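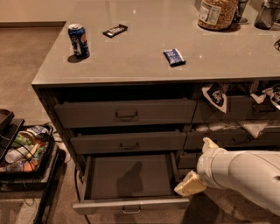
How to put a kitchen island back in order, drawer by drawer

A kitchen island collects everything. In our home it is the first place where people put things down, and the last place where anybody looks for them. I wrote these steps for my sister-in-law Constanza Daza, who moved to Gallberg in July and has an island with two columns of drawers, and after that I thought they can be useful for others too.

You need one free hour, a damp cloth, a dry cloth and one big bowl or box.

Step 1. Close what is finished

Go round and look at all drawers before you take anything out. If a drawer is in good order, close it and leave it alone. It is tempting to empty the whole island at once, but then you have no surface to work on and you will become tired before lunch.

Step 2. Begin with the lowest drawer

Start at the bottom. Pull the drawer fully open and empty it until you see the flat base. Wipe the corners first and then the middle, with the damp cloth and then with the dry one. Leave it open while you work on the others, so the air can go in. An empty bottom drawer is a gift — you can now decide what should live there. I recommend things which are big and not needed every day, for example baking trays or the large serving dish.

Step 3. The towels

Towels hanging out over the front of a top drawer are usually a sign that they are folded too thick. Take all of them out, also the ones at the back. Lay each towel flat, fold it in three along the long side, and then roll it from the short side, not too tight. Put the rolls standing in the drawer, next to each other. With printed towels you then see the pattern from above and you can take one without moving the rest.

If the drawer still does not close easily, there are too many towels in it. Keep four in the top drawer and put the others with the bed linen.

Step 4. The plastic bags

Crumpled bags take a lot of room and they push the drawer open again. Empty the drawer and throw away the bags with holes. Each good bag you should press flat on the counter, with the open side to the right, and stroke the air out with your hand. Fold it lengthwise two times, so you get a long strip, and then fold the strip from the bottom up into a small square. My neighbour Wellington Nogueira ties a knot instead. It is quicker, but a knotted bag is never nice to open with wet hands.

Stand the squares in a shoebox lid or a low tray inside the drawer. When the tray is full, stop keeping bags.

Step 5. The top of the island

Only now go to the countertop. Put small things in the bowl: a drink can, a bar of chocolate, little packets, a cable. Carry the bowl to the place where these things belong, and do not put it back on the island "for the moment". Drinks go to the fridge, sweets to the cupboard.

Jars and a jug can stay, if they are used every week. Put them in a row along the back edge, the tallest at one end, with the labels to the front. Popcorn kernels and grains keep well in a clear jar with a good lid, but away from the sun.

Wipe the surface from the back to the front edge, and the drawer handles at the end. The curved ones hold more grease on the underside than you expect.

Step 6. Once a week

On one evening of the week, open every drawer for a moment. Roll again the towels that are loose, fold the new bags, and empty the bowl. With me it takes 14 minutes, with music.

Related pages
Folding fitted sheets without help
What to keep under the sink
Labels for jars that come off again
A small larder in a rented flat

Get our household letter by e-mail. You can unsubscribe at any time.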